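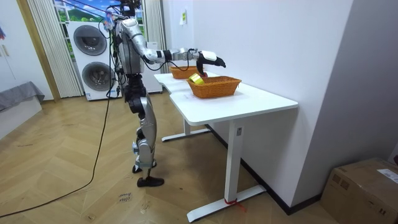 Sorting fruit from office supplies: Trenell collects 600 examples for its household robot

By Ya-wen Lo

The robotics company Trenell began this month to record a new set of examples for Clameck, the program which it hopes will teach a humanoid robot to tidy a table. The company said on Thursday that 222 of the planned 600 recordings are already finished, and that the rest should be ready before the end of April.

The task is simple for a person. Some things are lying between two baskets on a white table, and each of them must go to the correct side. Fruit goes to the left basket and office items go to the right one. In place of printed signs, the team wrote the names by hand on the tabletop.

In each recording, an operator guides the arm of the robot from a control station, and the computer stores the movements of the joints together with the pictures from the cameras. Later the learning program studies all the recordings and tries to produce the same behavior without the operator. For this reason the company wants many small differences from one recording to the next. The objects change their places, the baskets are turned a little, and the operator does not always start with the same object.

Tiburcio Bautista, who leads the recording work, explained that his team at first made the examples too similar. In an earlier set the tape was always picked up last, and the program learned this order as if it was a rule. When the tape was placed nearest to the hand, the robot still looked for the fruit first.

"We had to throw away 174 recordings," Bautista said. "They were good recordings, very clean, but they were all the same recording."

Now the operators receive a short list before every session, with the starting positions and the order of the objects. They are also asked to keep the recordings in which the hand misses an object and has to try again. Such recordings were deleted in the past, but the team has found that the program needs them in order to learn how to correct itself.

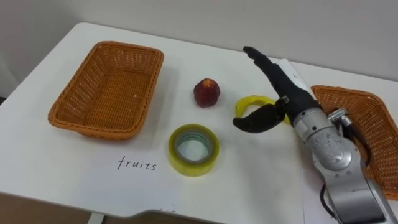
Becerra, a company that prepares training data for several robot makers, has a different opinion about the mistakes. According to its reviewers, missed grasps should be kept only if they are marked clearly, otherwise the program may learn to miss on purpose before it picks up the object. They recommend to cut every recording into short parts and to give each part a label, such as "approach" or "second try".

Bautista agreed that labels are useful, but he said that they take a lot of time. At this moment one person at Trenell can check 28 recordings in a working day, and with the cutting this number would be much smaller. The company is now testing a tool named Pruvby, which suggests the places where a recording should be cut. A person must still look at every suggestion and accept it or move it.

The choice of objects was also discussed for a long time. A stapler is heavy and has a long, flat shape, while a banana is curved and can turn when the fingers close on it. The roll of tape is the most difficult, in the opinion of the operators. It can be held from outside, or one finger can go into the hole and the other stays on the outer side.

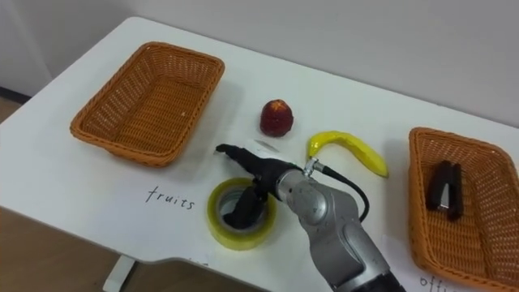
Both ways are allowed in the new set, and the operators are asked to use each of them in a similar number of recordings. Bautista would like to see which one the program prefers when it works alone, and if it will change its choice when another object is standing close to the tape.

The first training with the complete set is planned for the week after the last recording. Trenell has not decided yet if the recordings will be open to other groups. After fruit and office items, the company wants to continue with kitchen tools, and the operators have already started to collect spoons of different sizes.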